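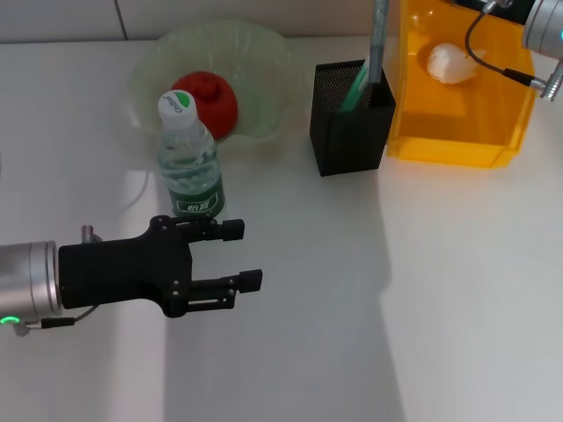 How do I get my mother to drink more water without nagging her?

Posted by Panya Ruangrit
December 15, 2023

Hello everyone, I've been reading this site for a long while and this is my first time writing in, so please bear with me if I go on a bit.

My mother is in her late seventies and moved in with us in September, after she sold her place in Farkmont. She is in good shape for her age and still does her own cooking (and a fair bit of ours, which the kids adore). The trouble is that she hardly drinks anything. She has a small cup of tea when she gets up, maybe half a glass of something with dinner, and that's it. At her last checkup the doctor told her she was on the dry side and should drink more during the day. He didn't seem alarmed, and she doesn't have any heart or kidney trouble, so there's no limit she has to stay under.

Since then I've become the water police. I set a glass beside her, she thanks me very sweetly, and two hours later it's still full. If I say something she tells me she isn't thirsty and that she raised three children without anyone measuring her water. We had a little argument about it last week and I felt terrible afterward. She has also let slip that she doesn't like getting up at night to use the bathroom, and I suspect that's a bigger part of this than she lets on.

I looked at one of those bottles that lights up to remind you, but I can already picture it going into the closet with the step counter my brother sent her. Has anyone found a gentler way to do this? She likes soup, fruit, crossword puzzles and being left alone before breakfast, if any of that helps.

Thank you so much in advance!

3 replies

Sławomir Kaczorowski
Member, Irnivano

Welcome, Panya, and please don't feel bad about the argument. I had the same one with my father, more than once, and we both lived through it.

First, the thing that took me far too long to learn: older people often don't feel thirst the way we do. So when your mother says she isn't thirsty, she is very likely telling you the plain truth. Once I understood that, I stopped hearing it as stubbornness, and I think my tone got a good deal nicer without my trying.

What worked in our house was tying the drinks to things he already did. He took his pills after breakfast, so he had a full glass with the pills instead of a sip. He did his stretches at ten, and there was a glass afterward. When the mail came, he had tea. I never said a word about water, I only made sure something was poured when those moments came along. With your mother I'd try the crossword. Sit down with her for a few minutes, bring two drinks, and have yours while you argue over 13 across. People drink when the person next to them is drinking, I've noticed, and it's much pleasanter than being watched.

Soup is your best friend here, and it counts! So do melon, oranges, cucumber, yogurt, gelatin and stewed fruit. My father would turn down a glass of water and then eat two bowls of chicken broth with noodles and ask whether there was any left. Just keep an eye on the salt, especially with the boxed kinds.

Look at the cup, too. A big tumbler looks like homework, and it's heavy if her hands are at all sore. We switched to small cups and filled them more often. He also liked his water at room temperature, which I only found out by asking him, after months of proudly bringing him ice. Some people want a slice of lemon, and some would like a bottle of their own with a cap, so it can sit by the chair without getting spilled.

About the nights — I think you've put your finger on it. Try moving most of her drinking to the morning and early afternoon and easing off after supper. Tell her that's the plan, out loud, so she knows you've heard her. A night light in the hallway made a great difference for us as well. And if she's getting up many times a night, or hurrying, do mention it to the doctor, as there may be something simple they can do about it.

Last, the signs I was told to watch for were dark urine, dizziness when standing, a dry mouth, and being more muddled than usual. If she seems suddenly confused or very sleepy, call the doctor right away and don't wait to see if a glass of water helps.

Give her my regards, and I hope the soup is good.

murakami499

Just buy the flavored drops. My aunt puts the peach ones in everything. Cheap and they last forever.

Pevau
Member

I agree with nearly all of what Sławomir wrote, and would only add a couple of small things from looking after my grandmother.

Tea is fine. We used to worry that it "didn't count" and kept trying to swap it out for plain water, which made her cross and meant she drank even less. Her nurse told us ordinary tea and coffee were perfectly good as long as they weren't keeping her awake, so we went to decaf after lunch and everyone calmed down.

I would go easy on the drops, though, if your mother has any trouble with blood sugar or a touchy stomach. Read the label or ask the pharmacist. Water with a few frozen berries in it is nice too, and the kids could be in charge of making it. My grandmother could say no to me all day long, but she never once turned down a cup carried in by a six-year-old, even when half of it was on the carpet by the time it reached her.

Do let us know how you get on, Panya.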